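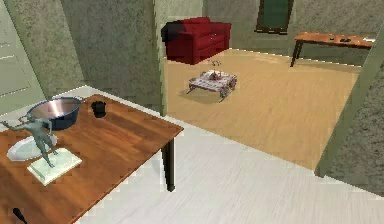

In praise of the table that does everything

My parents had a dining room, and I can remember eating in it on maybe 10 occasions. The rest of the year it held the good chairs and a smell of polish. We ate in the kitchen, elbows touching, with homework shoved to one end and somebody's bike lamp charging next to the butter. I loved it then and I love it more now, and I think every home that can fit one big, hardworking table should get one and then let it be used!

I mean used for all of it. Dinner, taxes, seedlings, the jigsaw that stays out for most of December. When we moved to Breleck Street we had money for a sofa or a decent table, and my wife (who was right) said table. We sat on floor cushions for the better part of a year. People came over anyway, and they stayed later than they ever had at our old place, because once you're at a table with a bowl of something in the middle you don't really want to get up.

My neighbor Kausar Shaikh disagrees with me completely. She likes a room to have a job, and she says that clearing away a sewing machine before you can eat is a miserable way to end a workday. Fair enough! I've done it, and it is annoying. But it takes four minutes, and in exchange I see what everyone in my house is up to. My son learned to hem his own pants by sitting across from me while I did mine badly. I doubt he would have knocked on a sewing room door to ask.

There's also the matter of marks. Ours has a white ring from a hot casserole and two long scratches from a project involving a birdhouse. I used to go after that sort of thing with oil and a rag. Then Gus Obi, who refinishes furniture over in Closon, looked it over and told me to leave it alone until I could feel the damage with my hand. I've taken that as permission for life.

So if you have a nice table sitting under a runner and a bowl of fake lemons, please, take the runner off. Put the kids there with the paints. Pay your bills there, shell some peas, ask somebody over on short notice and push the mail to one side when they knock.

Last updated: February 25, 2024

We use cookies to remember your settings and see which pages get read. Accept | Manage choices

Related
Why I stopped ironing napkins
Small kitchens, loud dinners
Wilma Rutherford on living without a TV
The case for mismatched chairs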